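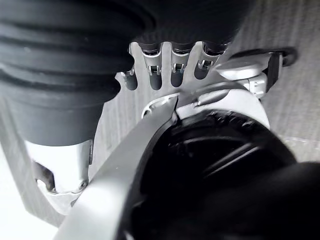

Kitchen Notes, January 22, 2024

I drank my coffee standing up for most of the fall, and I blame the table. It had turned into a parking lot for mail, batteries and a Nomik catalog I kept meaning to recycle. One Sunday in November I finally cleared the whole thing off, and wow, I'd forgotten how much I like that gray wood grain! It goes with everything and it's very forgiving about crumbs. Now I wipe it down before bed – okay, most nights – and breakfast happens sitting down again.
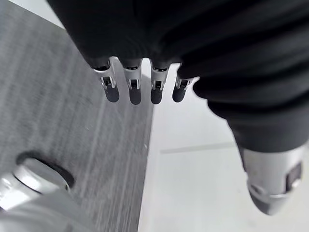 The cup question

I own too many cups. I gave two boxes of them away and kept the pale ones, mostly for the faint raised pattern you can feel with your thumb. They look good against white cabinets and white countertops, where anything loud starts to bug me by lunchtime. The pink container and the slatted wooden stand get to stay out on the left counter (a little color, a little wood, I'm happy). The dish rack lives right in the sink, so the drips go where they should and I get my counter back.

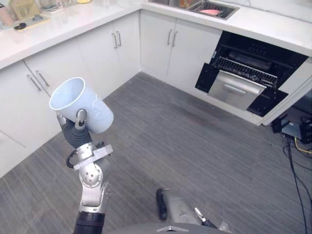
Felicja Domański tells me I've got it backward, and that a rack in the sink just means you can't fill a pot without moving the plates first. She keeps hers on a folded towel by the stove and changes the towel every morning.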